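About Siretti

Siretti is a contract laboratory for shelf-life testing of ambient foods. We work for small and mid-sized producers of sauces, pickles, nut butters, dried fruit, spice pastes and similar products that are stored and sold without refrigeration. Clients send us finished product in its retail pack. We store it under controlled conditions, test it at agreed intervals, and issue a report that supports the date printed on the label.

We do not develop recipes and we do not sell packaging. Producers who need either are given a list of firms on request. We receive no payment from those firms.

History

The laboratory was set up in Kurnevari by Mirjam Widmer and Todor Kadrić. Both had worked on storage trials in the quality department of a canned vegetable plant, and both had taken calls from smaller producers who wanted the same type of trial and could not find a laboratory willing to accept a short production run. The first storage room was a converted pantry with one heater and one humidity recorder. It was replaced when the company moved to its present address, a former printing shop with a concrete floor and a loading door on the street side.

Edin Bošković joined as head of analysis and brought the water activity and texture work in-house. Before that, samples for both tests were sent out, which added several days to every interval and caused occasional disputes over which lot had been measured. Duván Taipe runs sample intake and the storage rooms. Danjuma Nwosu is responsible for reports and is the person most clients deal with after the first meeting.

How a study is set up

Every study starts with a written protocol. It states the product, the pack, the storage conditions, the test intervals, the tests at each interval and the limit for each test. The limits are agreed with the client before storage begins. We do not change a limit during a study. If a client wishes to apply a different limit, the original result is reported and the new limit is given next to it, marked as added later.

Real-time studies are run at the temperature at which the product will be sold. Accelerated studies are run at 32 °C, and are offered only for products where the main route of decline is chemical and is known to respond to temperature in a regular way. Oil oxidation in nut butters is a suitable case. Separation in an emulsified dressing usually is not, and we will say so at the protocol stage. An accelerated result is always reported as an estimate, and we recommend that a real-time study be started alongside it. 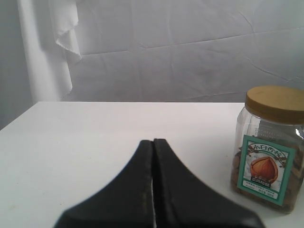

Pack type has more effect on shelf life than most first-time clients expect. Glass with a metal closure lets in very little oxygen except at the seal. Plastics vary with the resin and the wall thickness, and two packs that look the same on a shelf can differ widely in oxygen transmission. A clear plastic jar, such as the one on the white tabletop, also admits light, so the protocol for a product in that kind of pack should state whether samples are held in the dark or under lamps. Our default is to do both, with the two sets kept in separate rooms. Color and odor are normally the first properties to part ways between the sets, and the size of that gap tells the producer whether a sleeve or an outer carton is worth the cost.

Storage rooms

There are three storage rooms. Temperature and relative humidity are logged continuously in each, with two independent sensors per room at different heights. When the sensors disagree by more than the permitted amount, the room is flagged and the cause is recorded. Every excursion is listed in the final report, including its duration and the studies affected. Short excursions from opening the door are included as well - they are rarely significant, but the client should be able to see them.

Samples are placed on open shelving with a gap between cartons for air circulation. Position on the shelf is randomized at intake. Spare units are held for every interval in case a pack leaks or is damaged in handling, and unused spares are kept until the client has accepted the report.

Records are kept in Felon, a sample tracking system that Edin Bošković wrote for our own use. Each unit gets a code at intake and keeps it until disposal. Felon issues the pull list for each interval, prints the bench sheets and will not accept a result for a unit that has not been signed out of storage. It is not for sale, although we are asked from time to time.

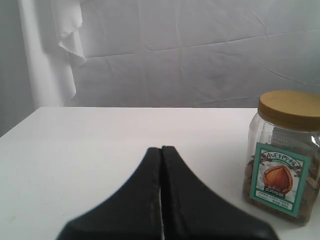
White tabletop with a cloth backdrop behind it.

Visual assessment

Appearance is assessed at every interval, before the pack is opened and again after. The assessor records fill level, headspace, separation, color against a reference card, visible crystals or mold, and the condition of the closure. Assessors work alone and do not see the previous interval's sheet. A second assessor repeats a portion of the set, and where the two differ by more than one grade the units are examined by both together.

Reference samples are held cold from day one and brought to room temperature before comparison. They are not a perfect standard. Some products change in cold storage too, starch-thickened sauces in particular, and in those cases the protocol calls for a freshly made reference lot from the client.

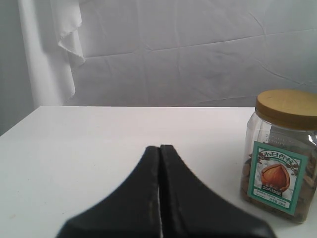
The pale fabric backdrop, with the draped panel at left.

Analytical work

Tests carried out in-house are pH, water activity, moisture, peroxide value, free fatty acids, color by colorimeter, texture, headspace oxygen and closure removal torque. Microbiological testing is subcontracted to an accredited laboratory, and its name and certificate number are given in the report. We do not carry out nutritional analysis or allergen testing.

All in-house tests are run in duplicate as a minimum. The report gives each value as well as the mean. We adopted this practice after a study for Masanja, a maker of chili pastes, in which one production lot drifted in pH and the others did not. The means alone would have passed. The client traced the drift to a change in vinegar supplier and has since sent us separate lots for every study, which is now our standard request to all clients.

Cans with easy-open ends are accepted for the full range of tests except removal torque. For these packs the examination covers the seam, the score line and the interior coating after the product has been emptied and the can rinsed.
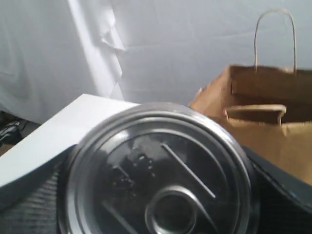
Acid products need particular attention during that examination. Staining of the coating is common and is usually cosmetic. Blistering or loss of adhesion is reported to the client on the day it is found, without waiting for the end of the interval. Retained ends and bodies are labeled and stored flat in trays so that the client or the can supplier can inspect them.

Reports

A report is issued within 28 days of the last interval. It contains the protocol, the storage logs, all results, a list of deviations and a conclusion stating the longest period for which every limit was met. We do not round that period up. Raw data is available in spreadsheet form at no charge. Danjuma Nwosu will go through a report by telephone with any client who asks, and with the client's retailer if the client agrees in writing.

As of June 27, 2022, we have completed 645 studies. Summary data from them is not published. Results belong to the client, and we do not quote one client's product as a benchmark for another.

Working with us

New inquiries go to Todor Kadrić, who handles protocols and prices. Please include the product type, the pack, the target shelf life, the preservation method and the date of your next production run. A product sheet and a photograph of the label are useful if you have them. Samples should not be shipped until an intake date has been confirmed - storage space is assigned by date, and units that arrive early are held at room temperature outside the study.

The storage rooms are serviced each November. Studies already in progress continue during that period, with samples moved between rooms as needed and each move logged, but no new studies are started until servicing is complete. Clients may visit by appointment. Visitors can view the intake area and the test benches, and the storage rooms through the door glass.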